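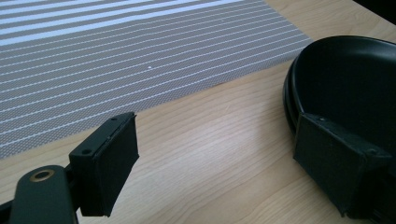

Gray striped placemat on a light wood table.

How to Clean Woven Placemats and the Table Under Them

Woven and mesh placemats are easy to own because a quick wipe takes care of most meals. The trouble is the weave. Crumbs settle into the small openings, grease follows them, and after a few weeks the mat feels slightly tacky even though it looks fine. The wood underneath gets its share too. The steps below cover both, and the whole job for a table of four takes 21 minutes plus drying time.

Before you start, check the label on the back of the mat or on the packaging. These directions are for vinyl-coated and other plastic weaves. Cotton, jute, paper and seagrass mats need different care, and most of those should never be soaked.

What you need

A soft brush (an old toothbrush or a nail brush)
Two microfiber cloths
Dish soap
Baking soda
A dish pan or a clean sink
A dry bath towel
Wood cleaner or polish suited to your table's finish, if you use one

Step 1. Get the crumbs off dry

Do not wet the mat yet. Bread crumbs turn to paste in the weave and are much harder to get out. Lift the mat by two opposite edges so it makes a shallow trough, carry it to the sink or the back door, and tip it. Turn it over and tap the back with your open hand. Then brush in the direction of the stripes, and after that across them. One pass each way is enough for a mat in daily use.

If you have a vacuum with a brush attachment, use it on low suction with the mat flat on the table. Hold one end down.

Step 2. Wash

For an ordinary cleaning, put a few drops of dish soap in a bowl of warm water, wring out a cloth in it and wipe both sides. Keep the water warm to the touch and no hotter. Very hot water can make a coated weave curl, and the corners are usually the first part to go.

For a sticky mat, lay it flat in the dish pan with warm soapy water and leave it for 7 minutes. Do not fold it to make it fit. If the pan is too small, use the bathtub. Scrub lightly with the brush and rinse until the water runs clear. Soap left behind will attract dirt.

Step 3. Treat stains

Tomato sauce and curry: make a paste of baking soda and water, spread it on the spot, wait and wipe it off. Repeat once. White or pale stripes show these stains more than gray does, so check them in daylight before you decide you are done.

Coffee and tea: a cloth dampened with equal parts white vinegar and water, then a plain water rinse.

Candle wax: let it harden, put the mat in the freezer for a short time if needed, and flex it gently. Most of the wax will pop off. Pick out the rest with a wooden toothpick.

Do not use chlorine bleach or scouring powder. Both will dull the surface.

Step 4. Dry flat

Lay the mat on the bath towel, fold the towel over it and press down. Open the towel and leave the mat flat until it is dry on both sides. Hanging it from a clothespin leaves a dent. A mat that goes back on the table damp can leave a cloudy mark in the finish, especially on lighter wood with an oil or wax coat.

Step 5. Wipe the table

While the mats dry, brush loose crumbs off the wood. Wipe with a well-wrung cloth, following the grain, and dry right away with the second cloth. Look at the places where the mats usually sit. If you see a faint outline, it is often just a film from the mat and will come off with a second wipe. An outline that stays may be uneven fading. Leave the mats off for a while and let the wood even out, which can take months.

If you use polish, wait 48 hours before putting the mats back.

Storing the mats

Stack them flat in a drawer or on a shelf, with a sheet of plain paper between mats if they are dark. Rolling is fine for a short move but not for the season. If a mat has already curled, warm it with a hair dryer on the low setting, lay it under some heavy books and leave it overnight.

How often

Brush after each meal. Wipe daily if the table is used daily. Do the full wash once a month, and sooner if you have small children or eat a lot of toast.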